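Culthorpe fit-out – gallery

Zomon's brochure says a bench deck should stay flat, clean and quiet for 3000 hours. I have my doubts. These notes go with the walk through the Culthorpe workshop in August, after the ribbed decking went in at bay 13. Dandar quoted $3728 for the lot, delivery extra, and called it an upgrade. The old bench was ugly but it did the job.

Bay 13, ribbed deck and side rail
The ribs are meant to stop small parts sliding. Maybe. They also give every stray washer a groove to hide in, and I'd like to see who plans to clean between them. The tan holder sits straight along the ribs, I'll give them that.

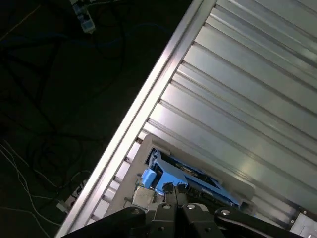

Lumbao would have sold us a plain sheet for less, and a plain sheet can be wiped down with a rag. As for the cables on the floor, the quote had 3 lines on cable management – all very nicely worded. I'll believe it when they're up off the ground. More from bay 13 once the invoice is settled.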